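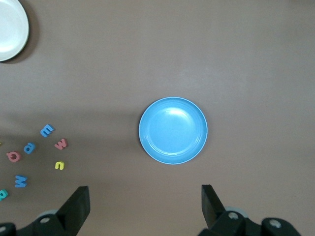
Home Projects How-To Parts Lists Forum About
Search this site Go

How to Budget for a Tabletop Robot Arm (Before You Buy the Arm)

Posted April 11, 2019

So you want an arm for your bench! I get a lot of mail about this, and nearly all of it asks which arm to buy. I'd like you to hold that question for a bit and make a spreadsheet first. My own first budget had one line in it, the arm, and I spent the next few months adding lines to it with gritted teeth.

Step 1. Write down the job.
One sentence, with the objects in it. Mine was "pick up foam letters and put them on a plastic plate." Pretty humble, but it told me I needed a small payload, a gripper that opens wide enough for chunky shapes, and a tabletop's worth of reach. If your sentence has a full coffee mug in it, you're shopping for a different arm.

Step 2. Price the gripper on its own.
Lots of arms are sold bare, so check the listing (twice, please). A plain two-finger parallel gripper will do for most bench work. Ask the seller what a spare pair of fingers costs and how long they take to ship. I waited 8 weeks for mine and moped the entire time.

Step 3. Add the camera and its bits.
If you want a camera at the wrist, you also need a bracket, a cable long enough to follow the arm through its full travel, and some way to tie that cable down. I set aside $400 for camera, mount and cabling together and came in a little under. Buy two cables. Hongjun Peng on the forum told me that and I ignored it, and then I was ordering the second one at midnight with express shipping.

Step 4. Look at your table.
It has to be heavy, and you have to be able to clamp to it. A plain, dull surface is nicer than a shiny one, for the camera's sake. Check the lighting too! One lamp off to the side gives you big soft shadows, and a second lamp is cheap.

Step 5. Props.
This is the fun line, and it's tiny. Plastic plates, foam alphabet letters, that kind of thing. Get solid colors, and get extras, because small foam pieces vanish under furniture.

Step 6. Your time.
I put down 2 weekends for setup and calibration. Double whatever you write here.

Step 7. Now pick the arm.
Take your total, subtract everything above, and see what's left. If it hurts, trim the job in Step 1 before you trim the gripper. Used arms are worth a look as well, but ask for the power supply and the controller in writing.

Next up is mounting plates, once I've finished drilling mine.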